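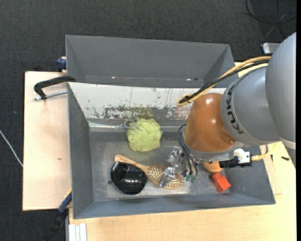
Nokuthula Du Plessis answered the door with a hairbrush in her hand, which I took as a good sign. I had asked if I could come over and talk to her about bins, and she had clearly started without me.

If you've been reading this column for a while you'll know I have a weakness for people who sort things for a living. Nokuthula runs Darkell, a one-woman business (well, one and a half, more on Ntombi in a minute) that goes into people's homes and deals with the small stuff. She won't do garages and she doesn't do wardrobes. What she does is bathroom drawers, the shelf over the washing machine, the basket at the bottom of the stairs where everything lands – all the little household objects that never got a proper place to live.

"People call me about the drawer they can't close," she told me, putting the kettle on. "They apologize for it on the phone. I've had a woman apologize for eleven minutes about a drawer!"

Her method starts with two bins. Plain ones, same size, one right behind the other on a table. Everything goes into the front bin first, all mixed together, and then things get picked out one at a time and either go into the back bin or they don't.

I asked why bins and why not just tip it all out on the bed, like I do.

"Because then you need the bed," she said. "At nine at night you shove it all back in the drawer, and I get another phone call. A bin has walls. You can stop halfway and go eat your supper."

She likes them gray, by the way. She went through a clear plastic phase and hated it, and she once bought a set in bright red that made everyone cranky. Gray lets you see what you've got. A pale sponge shows up, a dark comb shows up, and you aren't distracted by the bin itself. I have been buying bins with daisies on them for years, so I wrote that down and said nothing.

We sat at her kitchen table and she let me do a round myself with a bin she'd filled from her own bathroom (brave woman). The first thing I pulled out was a bath pouf, one of those mesh ones, and I held it up and asked her the question everybody must ask. How long do you keep these things?

"Not as long as you have," she said, before I'd told her anything.

She's strict about poufs. They hang up by the cord after every shower, somewhere with air, and they never sit in a drawer with anything else. "It goes in the drawer damp and then everything in the drawer is damp. I find them squashed behind the hair dryer. I find them with a sock in them." When she finds one in a client's bin it nearly always goes, and in all her time at this she's had only one person argue. That was a man in Bostitz who said his had sentimental value. She let him keep it.

Brushes are another matter. Nokuthula loves a wooden hairbrush and will go to some trouble to save one. You pull the hair out with the tail of a comb, she says, then swish just the bristles in a bowl of warm water with a drop of shampoo, and don't let the wood sit in it. Dry it bristles down on a towel overnight. I admitted that mine goes in the sink, handle and all.

"And how does it look?"

It looks terrible, Nokuthula. Thank you for asking.

About then Ntombi Khumalo came in through the back with a box of labels. Ntombi does the half of the business that happens on paper, and she comes along on the bigger jobs too. She's quieter than Nokuthula but has opinions, and the strongest of them is about lists. Last October the two of them took on a house where three generations had been sharing one bathroom, and Ntombi wrote down every single object as it came out of the bins. The total was 356.

"It was 355," said Nokuthula.

"It was 356. You didn't count the tweezers."

They have had this conversation before. What they agree on is that 162 of those things went back in the bathroom, and the family told them afterward that they couldn't think of one item they missed. I asked what most of the rest was. Hotel soaps, said Ntombi. Combs with teeth gone. Caps without bottles, and bottles without caps that didn't match the caps.

I wanted to know if there was a trick to deciding, some question you're supposed to ask yourself with the thing in your hand. Nokuthula pulled a face. She doesn't like the questions. She thinks people get stuck on them and end up giving a speech to a shower cap. Her only rule is that you pick up what's on top, you don't dig, and you don't put it down again until you know which way it's going.

"Digging is how you lose an afternoon," she said. "You go in for the nail file and come out with a photograph."

Ntombi added that you should do it at a table, standing up or on a decent chair, never on the floor. Her knees were her reason. Mine agreed with hers.

They charge by the bin, if you're wondering, and they'll travel as far as Prarkulano if there are at least 7 to do. Goh, the hardware store on the corner, keeps the gray ones in stock for them, and you can buy a pair there without having anybody over to judge your poufs.

I did go home and fill one. So far I've found three nail clippers and the lid of something, and my own hairbrush is lying bristles down on a towel as I type this.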